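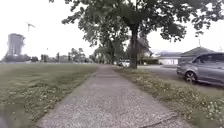 The Haslam path, with the field on the left and white flowers on both sides.

Komon is back on the sidewalk, and running straight!

Pledari Outdoor Robotics Newsletter
2023-09-02
42 shares | 11 comments

If you came to the last build night you saw Komon in pieces across two tables, with the wheels in a dishpan and the battery tray upside down on a towel. It looked worse than it was. All of it is back together now, the rover has been out on the Haslam path again, and I want to get the whole service written down while it's fresh, partly for the people who asked and partly so that we don't have to rediscover the shim trick next March.

A quick catch-up for new readers. Komon is our sidewalk rover, six small wheels, one forward camera, a Tornulden drive board in the middle. It goes at a slow walking pace and it has one job, which is to stay on the path by itself while one of us strolls behind with the stop button. We love the Haslam path for this. It's long and it's straight, pale concrete with grass on both sides and the big tree leaning over it, so you can watch one behavior for a good while before you have to turn around.

The complaint

Komon had started creeping left. It wasn't dramatic. You'd let it go in the middle of the slab and a few minutes later it would be riding close to the field side, then it would notice, swing back, and start creeping again. A couple of us were sure it was the camera and a couple were sure it was the wheels, and (I was on the wheels team, so I get to gloat a little) it was both.

Wheels first

Lift the rover onto the block so all six wheels hang free. Power off, battery out, stop button pressed in. Spin each wheel by hand and listen. Five of ours ran on nicely and the left rear quit almost as soon as you let go. When we pulled the hub there was a tight little felt collar of grass clippings wound around the axle, packed in behind the seal. I have cleaned that axle before and I had no idea so much could fit in there.

Tweezers and a dental pick got it out. Then a wipe with a dry rag, a very small dab of grease, new seal, wheel back on. Please don't use the spray can on these hubs. It washes the old grease into the gear housing and you end up taking that apart too, ask me how I know.

While the wheels were off we did all the suspension bolts. There are 11 of them and two had backed out far enough to turn with fingers. Those two now have thread locker on them and a stripe of paint across the head, so a loose one will show at a glance. The other nine got the paint stripe as well. It's such a cheap fix and I wish we'd done it from the start.

One more thing on the mechanical side. The right-hand tires had more wear than the left, so we swapped them across, front to rear too, and wrote the new positions on the inside of the lid in marker. If you move a wheel, move its label.

Then the camera

The mast bracket is a simple plate with two slots, and somebody (possibly me) had carried Komon to the van by the mast. The plate had shifted. You couldn't see it by looking at the rover from the front, but a string from the tail bolt to the nose showed the lens pointing a hair to the right, which the steering was dutifully correcting by going left.

So we set it up from scratch. The order matters more than the tools:

1. Tires to pressure before anything else. A soft tire tips the mast.
2. Rover on the flat shop floor, string down the centerline.
3. Loosen both bracket bolts, set the lens height to 42 cm above the floor, snug the rear bolt only.
4. Rotate the plate until the printed target on the far wall sits on the center mark in the viewer. Snug the front bolt.
5. Check the height again. It will have changed. Go back to step 3 and be patient.
6. Thin brass shim under the low side if the horizon tilts. We needed one on the right.
7. Tighten both bolts a little at a time, switching back and forth, with an eye on the viewer.

The shim trick is the part I'm proudest of. We used to bend the plate by hand to level the view, and it would relax again over a week of bumping along. A strip of brass stays where you put it!

After that comes the path itself, since the shop floor can't give you a vanishing point. Park Komon square in the middle of the concrete, motors off, and look at where the path narrows away to nothing. The steering software wants that point to be at the place it has stored as straight ahead. If the rover is sitting square and the point is off to one side, either the camera is a touch off or you aren't as square as you think, so measure from both back wheels to the grass before you touch the bracket. We nudge the stored value in software for anything small and leave the bolts alone.

About those grass edges

Measuring to the grass sounds easier than it is, by the way. On the Haslam path the turf grows in low over the concrete on both sides, so the edge is a soft fuzzy thing and the slab is wider than it looks. Komon has the same trouble we do. Its old settings hunted for a crisp line between gray and green, and where a clump hung over, the line jumped inward and so did the rover.

The new settings look further along the path and average what they find, so one shaggy clump doesn't get a vote all by itself. We also taught it to treat a thin dark line across the concrete as part of the concrete. There's a joint running across the slabs and a darker crack or seam that cuts diagonally near the right-hand grass, and the diagonal one used to be a real favorite with the edge finder. It would latch on and try to follow it. Very funny the first time.

The clover is fine, in case anyone was worried. White specks in green still read as "not path." We checked this one with a lot of saved footage because I had a bad feeling about it, and I was wrong, hooray.

Trees are the remaining puzzle. A flat pale sky is the kindest light Komon can have, with no hard shadows on the concrete. On a sunny afternoon the branches throw stripes all over the path and the confidence number goes up and down like a yo-yo. For now our rule is that all calibration happens under cloud. Shadow work gets its own sessions later in the fall.

The drive board

The Tornulden board itself got an easy ride. Dust out with the soft brush, each connector unplugged and pushed home again, and a look at the fan. The log had 278 entries in it since the last service and nearly every one was the same low-speed warning from the left rear motor, which was our grass collar announcing itself over and over while we argued about cameras. Lesson taken. Reading the log is now the first line on the service sheet, ahead of the wheels.

The battery cutoff was also reset. We stop for the day when the pack has been drawn down and the board asks for a charge, and nobody gets to do "one more lap" after that. I know, I know, I'm usually the one asking.

How it runs now

Beautifully! We did more than 80 passes over two outings, most of them boring, which is what you want. It holds the middle, it comes back gently if you nudge it off line, and the left rear has been silent in the log. There is still a small wiggle right after a start – we think that's the averaging filling up before it has enough to average – and that's next on the bench.

Jobs still open if you want one:

- A proper carry handle on the chassis, so the mast stops being the handle. Scrap aluminum is in the bin under the drill press.
- Some kind of grass guard for the axles. A brush ring, maybe? A flat disk? Bring a sketch, or bring a cardboard one and we'll try it on.
- A copy of the service sheet in bigger type. The current one is impossible outdoors.

Spare seals are in the blue drawer, four left. If you take the last two, write it on the board.

Liked by 42 | Comments (11) | Share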